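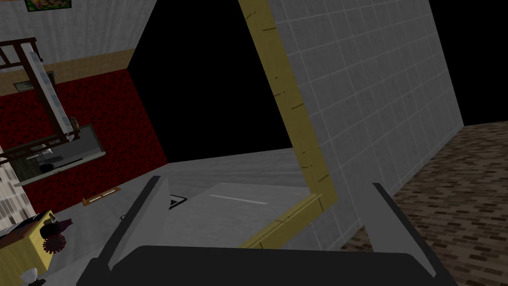

Storing and treating drinking water at home: what I do now

I spent two years helping out with a village water project before I moved back to the States, and I came home with opinions about buckets. My roommate Corina Rainer finds this very funny, right up until the water main breaks and she wants coffee. So I finally wrote down my habits for her, and then for everybody else who kept asking (hi, Nhung!).

Start with the container. Get food-grade plastic with a tight lid and, if you can find one, a spigot near the bottom. The spigot matters more than the size! Every time somebody dips a cup or a hand into stored water, whatever was on that cup or hand goes in too. Over there we saw perfectly clean water go bad this way, between the tap stand and the kitchen. If your container has no spigot, pour from it, or keep one long-handled ladle just for water and hang it up between uses.

Don't reuse milk jugs. I know, they're free and they're right there in the recycling, but you never get all the milk out and the plastic gets brittle. Two-liter soda bottles are fine once you've washed them well with dish soap and rinsed till the suds are gone.

Before filling, I sanitize. One teaspoon of plain unscented bleach in a quart of water, lid on, shake it so it touches every bit of the inside, wait at least 30 seconds, pour it out and let the container air dry. Open the spigot for a second while the bleach water is in there so that gets cleaned too (I forgot this for ages).

Cloudy water needs to settle first. Let it stand overnight, pour the clear part off slowly, then run it through a clean cotton cloth or a coffee filter. After that, boil it. A full rolling boil for one minute, or three minutes if you live above 6,500 feet, and then let it cool with the lid on. It'll taste flat. Pour it back and forth between two clean pitchers a few times and it perks right up, or add a tiny pinch of salt.

Boiling won't do a thing for fuel or chemicals, so if the notice from your water company mentions those, buy bottled.

Label everything. I use masking tape and write the month, so the jugs in my closet say October right now, and I swap them out every six months. The old water goes to the tomatoes or gets used for mopping. Keep the jugs somewhere cool and dark, away from the gasoline can and the paint thinner, please.

For scrubbing narrow necks, put in a spoonful of uncooked rice with warm soapy water and shake like crazy. Cremilda Guerra taught me that one and I've used it on vases and thermoses ever since. Spigots come apart, by the way! Unscrew the nut, pull the washer, and go at it with an old toothbrush. If it drips afterward, the washer's probably in backward.

Next time I'll get into rain barrels, and what to do about the mosquitoes.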